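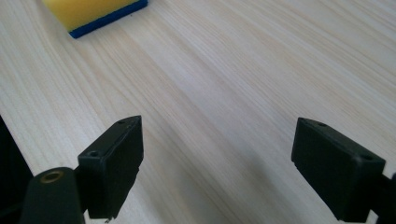 Figure 2. Light-coloured wooden tabletop with a kitchen sponge.

4.3 Picking up where one left off

The part of the diary study we had looked forward to most was the return to a task after a break in it. Earlier work on interruptions has tended to measure the break itself: how long it lasts, who causes it, how annoyed people are afterwards. We wanted to know what happens in the first minutes after someone sits down again, and the diaries turned out to be wonderfully rich on this point. Participants at both sites, the Gasau office and the smaller one at Lenz, wrote far more than we had asked them to. Several drew little maps of their day.

In all, 319 diary entries describe a return to a paused task in enough detail to be coded. An entry was left out if the writer gave only a time, or if the task had been finished by a colleague in the meantime. Coding followed the scheme in Section 3.4, with one change. We had planned a single code for "looking for one's place", but on reading the April entries we found that it covered two quite different activities, and we split it. The first is searching in the material: scrolling back through a draft, rereading a column of figures, opening the last sent message. The second is searching in memory, where the writer sits still and tries to recall what came next. People describe these so differently that we were surprised not to have separated them from the start. Searching in the material is told as a string of actions ("went up two pages, down one, found the yellow bit"). Searching in memory is told as a feeling, often a rather cross one ("I knew I had decided something about the order of these").

The most striking pattern concerns notes left behind at the moment of stopping. We call these parting notes. They could be on paper, in the file or in the Skistora task list that both offices used. Most were very short. The ones that writers praised afterwards nearly always named the next action, with a verb in it: "ring back re delivery", "check row totals then send". Notes that named only the topic ("delivery", "totals") were often found again without much joy, and a good many entries report that the writer could no longer say what the word had been meant to bring to mind. It is a lovely small result, and one that fits well with older accounts in which a goal has to be tied to a cue if it is to be recovered later.

We had expected parting notes to matter most after long breaks. The diaries do not bear this out. Breaks of under 30 minutes produced just as many complaints about a lost thread, and in these cases hardly anyone had written a note at all. Participants said they had not thought it worth the trouble for such a short absence. One put it this way: "I was only going to the printer." We find this the most promising opening for a practical trial, as the habit is cheap and the breaks in question are the ones that fill an ordinary working day.

A second pattern has to do with half-finished sentences. Some participants stopped in the middle of a line on purpose, so that the unfinished wording would pull them back in. Those who wrote reports for a living were very fond of the trick. Those who worked mainly with orders and stock disliked it, and with good cause: a half-entered order can be mistaken for a complete one. The value of leaving a task visibly open seems to depend on who else may come across it, and we return to this in Section 5.

Some cautions are needed. A diary records what the writer noticed, and the smoothest returns may have gone by without being noticed at all. The two offices differed in layout as well as in kind of work, so we do not compare them directly. The word limit in the Genbridge diary form, set at 900 characters per entry, also cut short a few of the longer accounts, and we would set it higher another time.

Even so, the entries show people to be far more inventive at managing their own attention than the usual picture of the distracted worker allows. They turn chairs towards the door, leave a pen lying across the line they had reached, and send themselves messages with the subject "you were here". None of these habits had been taught. We coded them all, and the full list, with the wording of the parting notes where participants agreed to share it, is given in Appendix B.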